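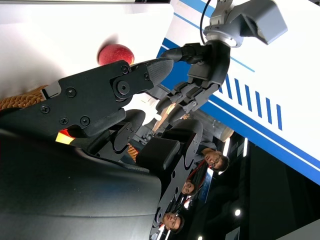 The Vondov long-reach pruner is a cut-and-hold tool, meaning it cuts a stem and keeps hold of the piece so you can bring it down instead of dropping it through the tree. I used it through the end of last season and again for winter pruning on two apple trees and an old climbing rose. The blade is decent, but the part that matters most on a tool like this is the pad that does the holding. A finely ribbed surface, like the one on the black fingertip in the photo, gets a better hold on a thin stem than a smooth face does. The Vondov has smooth pads. On dry apple wood that is no problem. On rose stems with the dew still on them, the cut piece often turned in the jaws, and sometimes it slid out before I got it to the ground.

I should say what I was comparing it with. For years I used a Kołodziej pruner that belonged to my father-in-law. It is heavier, the paint is mostly gone, and the trigger is stiff enough that my hand aches after an hour. It does hold on to what it cuts. The jaw pads are rubber with deep grooves, and they have been replaced once. I wanted something lighter that I could use above my head without stopping so often.

On weight, the Vondov is a clear improvement. Mine came to 1372 grams on the kitchen scale with the cord fitted and nothing else attached. The handle is aluminum tube with a foam sleeve on the lower third. The foam is comfortable but it picks up sap, and once sap is in it you will not get it all out. I wrapped mine with cloth tape after the first month. The trigger takes an easy squeeze and comes back by itself. There is a catch that locks the jaws closed for storage, and you can work it with gloves on.

Cutting is good on anything up to the thickness of a pencil. Past that it depends on the wood. Green growth from last year goes through in one squeeze. Older apple twigs sometimes need a second try, and if you twist the handle to help it along, the blade can fold the bark over without cutting it. The instruction sheet says not to twist. I did it anyway a few times and the blade is still straight, but I would not make a habit of it.
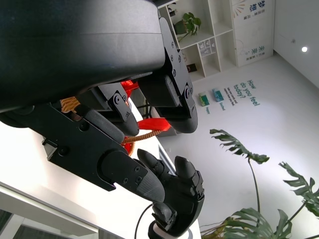
Faldale Garden Club: Tool Library
Review by Sarahí Beltrán
Posted 15 March 2018

The pivot is the part I would check first on a used one. It is a single bolt with a lock nut, and it came from the box too loose. The blade passed the lower jaw with a gap you could see daylight through, and soft stems got pinched and chewed. A quarter turn with a wrench fixed it. After that I had to tighten it again once, before the winter work. The smaller screws that hold the pads have stayed put, although the heads are soft and I would use a screwdriver that fits properly.

The cord runs inside the tube from the trigger to the jaws. I like this for roses. An outside cord catches on every thorn, and the old Kołodziej has a line along its pole that I have untangled more often than I care to remember. The drawback of an inside cord is that you can't see it wearing. To look at it you have to pull the end cap, which is a tight push fit, and then take the trigger off. The sheet has a drawing of this but no words, and the drawing leaves out a washer. Lay the parts out in order on a towel as you remove them.

I also tried it for picking fruit, because the box says it can be used for that. It can, if you are patient. You cut above the fruit, and the jaws hold the stem with the apple hanging below. Apples have short stems, so there is not much to hold, and a heavy apple will pull loose if you swing it. Pears were easier. With a stem a little longer than an apple's, the jaws had something to close on, and I brought most of them down without a bruise.

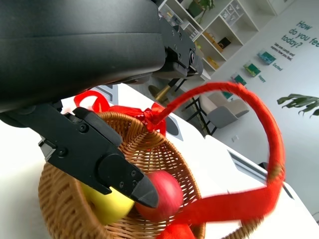
For a whole tree, I would still use a picking pole with a cloth bag on the end. It is faster and it doesn't matter as much if your aim is off. The pruner makes sense for the few good ones left at the top, where you can't get a ladder close, and for fruit on a wall where a bag would knock the neighbors off the spur.

Cleaning takes a few minutes. I wipe the blade with rubbing alcohol between trees and put a drop of light oil on the pivot when I am finished. Sap builds up behind the upper pad, in a corner that a rag won't reach. An old toothbrush does it. The blade came with a thin coating that has worn off along the edge and has not caused any trouble. I have sharpened it once with a small diamond file, on the beveled side only. Replacement blades are sold separately. Replacement pads are not, at least not by the shop where I bought mine, and I asked.

That brings me back to the pads. I glued a strip of ribbed rubber over each one, cut from a sheet of Dudora drawer liner. It is not pretty and one strip had to be glued again, but wet rose stems no longer turn in the jaws. If you do this, keep the rubber thin. My first try was too thick, the jaws would not close all the way, and the blade left a thread of bark uncut on everything.

Would I buy it again? For roses, small trees and overhead work, yes, with the rubber added. For anyone who mostly cuts old wood I would say no, and a regular pair of loppers will serve you better. People with small hands should try the trigger before buying. I can reach it comfortably, but my daughter has to shift her grip each time.

The library's copy is item 661 and has the pivot already adjusted. It still has the original smooth pads. It can be borrowed until the end of April, when all the long-handled tools come back in for sharpening. Please return it with the jaws locked and the blade wiped.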